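Visit to the Brurnden robot teaching hall, April

Our small group from Uletti had asked for this visit since the winter, and in April we received at last the invitation. We were 12 people, mostly from packing and maintenance, and I was asked to write the report because I took the most notes. I apologise if some technical words are not exact.

Gemechu Negussie met us at the gate and gave us the badges. He has led the teaching team at Brurnden for 3 years. First we had a short talk in the canteen, with slides, and then we walked to the hall. It is one big room with many tables, and on each table there is a different task.

What interested me most was that the people there do not write a program for each movement. A teacher guides the robot through the task, and the robot's movements are saved together with what its cameras see. One such recording they call a demonstration. For one task they want at least 300 demonstrations before they begin the training. I had imagined a much smaller number, and I was not the only one.
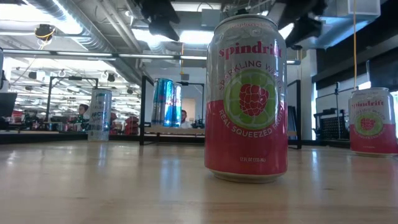

We were told that drinks cans are a good subject for beginners and also a difficult one. The metal shines, and the side can be pressed in if the gripper closes too hard. A slim can also falls more easily than a wide one. For this reason the teachers must change the brand and the place on the table again and again, otherwise the robot learns only one situation.

There are two ways to teach. In the first, the teacher holds the arm and leads it by hand. In the second, the teacher sits a little away and steers with a pair of handles, which the workshop Trnka made for them. Two of us were allowed to try the handles. I needed four attempts to lift one can, and I put it down too early, so it made a loud noise. Gemechu said that bad attempts are also kept, but they are marked separately. The total for the can task stood at 1281 on the day we came.

My colleague from maintenance asked how long a gripper finger lasts. The answer was that the soft pads are changed often and the metal parts almost never. He also wanted to know about the cables, and this discussion continued until the coffee.

After the break we saw the room where the recordings are checked. Two persons watch them at double speed and cut away the waiting time at the start. It looked to me like tiring work, and they told us they change places every hour.

The next visit of our group will be to Nularitz, where they teach robots to fold cardboard. Who wants to join should write to me before the end of the month. Please bring closed shoes, as in Brurnden two visitors had to borrow some.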